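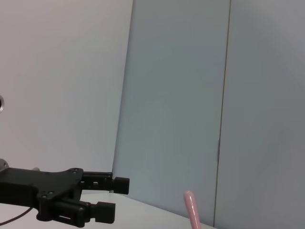
벽 쪽 물건 잡기, 수집 일지

최종 수정: 2019년 3월 10일
인쇄하기 | 이메일로 보내기

오전에는 벽 쪽 배치만 하기로 했다. 지난주에 모은 기록을 돌려 보니 물건이 전부 상판 한가운데에 모여 있었다. 내가 무의식적으로 손이 잘 닿는 곳에만 놓은 탓이다. 그렇게 학습한 모델은 가운데서는 그럭저럭 잡는데, 물건이 벽 가까이 가면 손가락을 엉뚱한 높이에서 닫아 버린다. 어제 저녁에 그걸 확인하고 퇴근했고, 오늘은 출근하자마자 분홍색 원통부터 구석으로 보냈다.

분홍색을 고른 이유는 별것 없다. 상판이 희고 벽이 회색이라 손목 카메라로 보면 제일 잘 구분된다. 배치가 까다로울 때는 물건이라도 잘 보이는 편이 마음이 편하다. 색이 흐린 물건은 이 배치에 익숙해진 다음에 넣을 생각이다.

시작 자세는 손가락을 벌린 상태로 통일했다. 물건과 손가락 사이에 빈 상판이 남도록 왼쪽에서 들어간다. 예전에는 시작할 때 이미 물건 바로 옆에 손가락을 대 놓은 기록이 섞여 있었는데, 그런 기록은 접근하는 구간이 거의 없어서 배울 것이 적다. 짧고 깔끔해 보여서 좋은 줄 알았던 기록이 학습에는 별 도움이 안 됐다.

조종기는 Menach 것을 계속 쓰고 있다. 손잡이를 돌릴 때 약간 늦게 따라오는 느낌이 있는데, 펌웨어를 올리고 나서 조금 줄었다. 그래도 마지막 몇 센티미터에서는 여전히 신경이 쓰인다. 벽이 없는 곳이라면 조금 지나쳐도 다시 돌아오면 되지만, 구석에서는 지나치면 손가락 끝이 벽에 닿는다. 오전에 한 번 닿았다. 소리가 작게 났고, 비상 정지까지는 가지 않았다. 벽에 자국이 남지 않은 것을 확인하고 그 기록은 버렸다.

버릴지 말지를 두고 잠깐 고민했다. 닿았다가 물러나서 다시 잡은 기록이니 실수에서 회복하는 예로 쓸 수도 있다. 하지만 지금 단계에서 벽에 닿는 동작을 넣으면 그 동작 자체를 따라 할 것 같았다. 회복 예시는 나중에 따로 폴더를 만들어서 모으기로 하고, 오늘 것은 제외 목록에 넣었다. 사유란에는 '벽 접촉'이라고만 적었다. 전에는 사유를 길게 적었는데, 나중에 검색이 안 돼서 짧은 말로 통일하는 중이다.

오전 기록

기울기를 바꿔 가며 모았다. 원통이 똑바로 서 있는 경우와 살짝 기운 경우를 나눴고, 기우는 방향도 계속 바꿨다. 손가락 두 개가 나란히 나와 있으니 기운 물건을 잡을 때는 손목을 조금 돌려야 패드가 고르게 닿는다. 손목을 안 돌리고도 잡히기는 한다. 다만 들어 올리는 도중에 물건이 패드 안에서 돌아간다. 그렇게 돌아간 기록도 성공으로 처리할지 기준이 없어서, 일단 오늘은 들어 올린 뒤 놓칠 때만 실패로 적었다.

성공 55개를 목표로 잡았고 점심 전에 거의 채웠다. 중간에 기록 프로그램이 한 번 멈췄다. Julla 쪽 저장 서버가 응답을 안 하면 화면은 그대로인데 저장만 안 되는 문제로, 지난달에도 겪은 일이다. 화면 구석의 표시등이 초록색이라 모르고 계속 진행했고, 나중에 폴더를 열어 보니 7개가 비어 있었다. 파일은 생겼는데 용량이 0이었다. 다시 했다.

같은 동작을 다시 하면 처음보다 빨라진다. 손이 기억하기 때문인데, 이것도 좋은지 나쁜지 잘 모르겠다. 앞쪽 기록은 느리고 뒤쪽 기록은 빨라서 같은 배치인데도 길이가 차이 난다. 학습할 때 시간 간격을 맞추면 된다고는 하지만, 느린 기록에는 망설이는 구간이 들어 있고 그건 간격을 맞춘다고 없어지지 않는다. 물건 앞에서 멈춰서 손잡이를 고쳐 쥐는 버릇이 나한테 있다. 기록을 재생해 보고 알았다. 로봇이 물건 앞에서 가만히 서 있다가 갑자기 움직인다. 모델도 그대로 배워서 물건 앞에서 멈춘다. 처음에는 추론이 느린 줄 알고 Prolia 보드 설정만 한참 들여다봤다. 보드는 멀쩡했고 멈추는 건 내 버릇이었다.

그래서 오늘은 손잡이를 고쳐 쥐고 싶어지면 차라리 시작 자세에서 고쳐 쥐고, 기록 버튼은 그다음에 눌렀다. 의식하니까 줄기는 하는데 완전히 없어지지는 않았다. 재생해 보니 뒤로 갈수록 다시 나온다. 피곤하면 나오는 것 같다.

점심 이후

오후에는 케이블을 정리했다. 검은 케이블이 손 아래쪽으로 지나가는데 팔을 낮출 때 상판에 쓸린다. 카메라 화면 왼쪽 아래에도 늘 들어온다. 화면에 들어오는 것 자체는 괜찮다. 손가락도 본체도 항상 들어오니까 모델이 무시하는 법을 배운다. 문제는 케이블이 날마다 다른 모양으로 휘어 있다는 점이다. 어느 날은 보이고 어느 날은 안 보이면 그게 날짜 표시처럼 되어 버린다. 특정 날짜에 특정 물건만 모았다면 모델이 케이블 모양을 보고 물건을 짐작할 수도 있다. 실제로 그런지 시험해 본 적은 없다. 걱정만 하고 있다.

묶어서 팔 뒤로 넘기는 방법을 써 봤는데 손목을 끝까지 돌리면 당겨졌다. 느슨하게 다시 풀었다. 결국 원래대로 돌아왔고, 대신 세션을 시작할 때마다 케이블을 같은 식으로 늘어뜨리기로 하고 점검표에 한 줄을 넣었다. 점검표는 이제 11줄이다. 너무 길어지면 안 읽게 되는데 뺄 줄이 마땅치 않다.

조명도 손봤다. 원통 표면이 번들거려서 왼쪽에 밝은 줄이 생긴다. 천장등만 켜면 덜하고, 옆 스탠드를 켜면 심해진다. 처음에는 반사를 없애려고 스탠드를 껐다가, 생각해 보니 실제로 쓸 때 조명을 고를 수 있는 것도 아니라서 켠 경우와 끈 경우를 둘 다 모으기로 했다. 세션 이름 뒤에 L1, L0을 붙였다. 벽은 무광이라 조명을 바꿔도 그렇게 달라 보이지 않는다. 다만 모서리 쪽 명암이 달라진다. 오른쪽 벽 아래가 원래 조금 어두운데 스탠드를 끄면 더 어둡다.

벽과 벽이 만나는 세로 선도 신경이 쓰였다. 가운데 벽과 오른쪽 벽 사이에 가늘고 어두운 선이 있다. 손목 각도에 따라 이 선이 기울어져 보인다. 깊이 추정에는 오히려 도움이 될 수도 있다고 생각한다. 가리지 않고 그냥 두기로 했다. 이런 것을 하나씩 지우다 보면 이 작업대에서만 되는 모델이 될 것 같다. 이미 이 작업대에서만 되는 모델이기는 하다.

라벨 작업

세 시 넘어서부터는 앉아서 라벨을 달았다. 접근, 접촉, 들기, 내려놓기로 구간을 나누는 일이다. 접촉이 시작되는 지점을 고르는 게 제일 애매하다. 손목 카메라로 보면 위쪽 손가락이 먼저 닿은 것처럼 보여도 전류값은 그대로인 경우가 있다. 반대로 화면으로는 아직 틈이 있는데 전류가 먼저 오르기도 한다. 기준을 전류로 통일하자고 적어 놓고도 막상 작업할 때는 화면을 보고 찍게 된다. 지난주 라벨을 다시 보니 앞쪽은 전류 기준이고 뒤쪽은 화면 기준이었다. 같은 사람이 한 일인데도 그렇다.

Cui 도구의 자동 구간 기능을 켜 봤다. 들기와 내려놓기는 잘 나누는데 벽 근처 접근은 자꾸 두 조각으로 쪼갠다. 벽 앞에서 속도를 줄이는 부분을 구간이 바뀐 것으로 보는 모양이다. 속도 기준값을 낮추니 이번에는 접촉을 놓쳤다. 벽 쪽 세션은 손으로 하고 가운데 세션만 자동으로 돌리기로 했다. 자동으로 나눈 것도 한 번씩은 넘겨 봐야 한다. 넘겨 보는 데 걸리는 시간을 생각하면 처음부터 손으로 하는 것과 차이가 크지 않다.

작업 문장도 고쳤다. '물건을 집는다'로만 되어 있던 것을 '벽 옆의 분홍색 물건을 집는다'로 바꿨다. 가운데 세션도 같은 식으로 위치를 넣어야 하는데, 가운데라는 말을 어디까지 쓸지 정하지 않았다. 상판에 선을 그으면 편하겠지만 선이 카메라에 보이게 된다. 상판에는 아무 표시도 하지 않는다는 원칙은 그대로 두고, 좌표로 나눠서 문장을 자동으로 붙이는 쪽을 알아보기로 했다.

퇴근 전

학습을 걸기 전에 새 기록을 섞어서 비율을 봤다. 가운데 배치가 여전히 많다. 비율을 맞추려고 가운데 기록을 덜어 낼지, 벽 쪽을 더 모을지 정해야 한다. 덜어 내는 건 금방이지만 모으느라 들인 시간이 아깝다. 우선 뽑는 비율만 조정해서 돌려 보고, 내일 결과를 보고 정하기로 했다. 검증용으로는 벽 쪽 기록 14개를 따로 빼 두었다. 기운 것과 바로 선 것이 고루 들어가게 골랐다. 지난번에는 무작위로 뺐다가 바로 선 것만 들어가서 수치가 실제보다 좋게 나왔다.

손가락 패드도 닦았다. 먼지가 조금 묻어 나왔다. 본체 쪽 나사는 드라이버를 대 보니 다 조여져 있었다. 손목 카메라 렌즈는 건드리지 않았다. 전에 닦다가 각도가 틀어져서 보정을 처음부터 다시 한 적이 있다.

외부 수집팀에 줄 안내문 초안은 또 못 썼다. 5월부터는 다른 자리에서도 같은 방식으로 모으게 되는데, 시작 자세와 제외 사유만이라도 글로 정리해 둬야 한다. 지금은 내 머릿속과 이 일지에만 있다. 오늘 정한 것 중에 옮길 내용은 다음과 같다. 손가락은 벌리고 시작할 것. 물건과 간격을 둘 것. 벽에 닿으면 제외할 것. 케이블은 점검표대로 늘어뜨릴 것. 저장 폴더의 용량을 중간중간 볼 것. 표시등은 믿지 말 것.

내일은 반대쪽 구석을 한다. 왼쪽 벽 가까이는 팔이 접히는 각도가 빡빡해서 들어가는 방향부터 다시 잡아야 한다. 시작 자세를 하나 더 만들어야 할 수도 있다. 학습은 걸어 놓고 나왔고, 첫 로그가 찍히는 것까지 보고 불을 껐다.

분류: 작업일지 > 로봇 학습
태그: 시연 데이터, 원격조종, 그리퍼, 손목 카메라, 라벨링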